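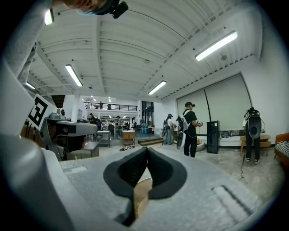 4. Check the marker tracking before you record anything

I know, you want to get on with it. I did too, and I lost an afternoon of takes, so please do this bit first!

4.1 Start Kodikara on the laptop and open the Tracking tab. Give it up to 30 seconds to find the camera (the first start after an update is always the slow one).

4.2 Hold the gripper the way you'll hold it for real, with the black and white marker clear of your sleeve. I catch mine with my cuff all the time.

4.3 Turn slowly on the spot and watch the confidence number. I like to see 80 or better all the way round. If it dips when you face the ceiling lights, drop the exposure one notch and go round again.

4.4 Squeeze the fingers shut, let go, and press Save Zero. The width plot should go back to the same line each time.

Note: Kodikara saves the zero per gripper, so if you swap tools, do 4.4 again.

Caution: don't let Gorno (the planner) connect to the robot arm while you're still on this page. It'll happily take a half-finished calibration and plan with it. Leave the Live box unticked until section 5.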